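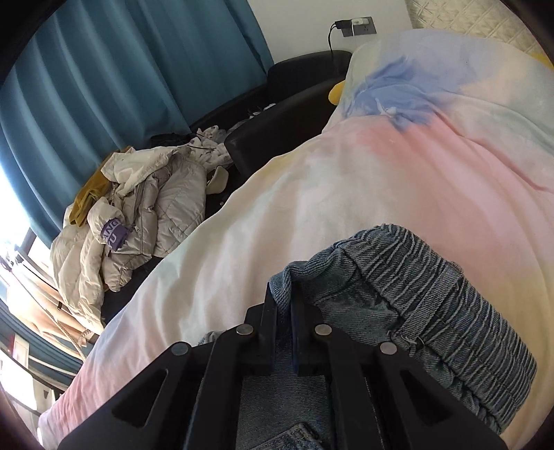
What happens when a family buys a house?

Ever seen a sign outside a house with FOR SALE on it? And then a while later it says SOLD? Loads goes on in between. Quick tour.

First, the words

Buyer – the person who wants the house.
Seller – the person who owns it now.
Estate agent – the person who helps the seller find a buyer. Shows people round, answers the phone, puts the sign up.
Solicitor – does the legal bits. Lots of letters.
Mortgage – a very big loan for buying a home. Say it MOR-gidge. The t is silent, no idea why.

Looking round

Going to look at a house is called a viewing. You can go too! Good things to check: where the light comes in, where your bed could go, if the taps work. Ask before opening cupboards. Somebody still lives there, usually.

Making an offer

The buyer says how much they'd like to pay. This is an offer. The seller can say yes, no, or a bit more please. Sometimes it goes back and forth a few times, like swapping football stickers.

Say a house in Milbridge is for sale at £277,000. The buyer might offer less. The seller might wait and see if anybody offers more. In Killow the same size house could cost a lot less, becuase prices change from place to place. Near a station, near a good park, big garden – all of that can push a price up.

Paying for it

Most people haven't got that much money saved. So they save up part of it (the deposit) and borrow the rest from a bank or building society. Then they pay it back every month, for years and years. One loan might last 26 years. How old will you be in 26 years? Do the sum.

They pay back extra as well. That's called interest. It's what the bank charges for lending.

The checking part

A surveyor looks at the house. Roof, walls, damp, cracks. The solicitors check who owns it and where the garden stops. This is slow. Weeks, often months. Grown-ups may get grumpy. Normal.

Sometimes it goes wrong and the sale stops. Sad, but people look again and find somewhere else.

Keys!

When it's all signed there are two big days. Exchange is when the promise becomes a proper legal one. Completion is when the money gets sent and the buyer get the keys. Then it's boxes, boxes, boxes.

Try this

Draw a plan of your home from above. Put in doors and windows. Now write a short advert for it, 83 words or fewer. What are its 3 best things?

Next one: what is rent?

Tarbridge Homes kids' pages, 9 February 2023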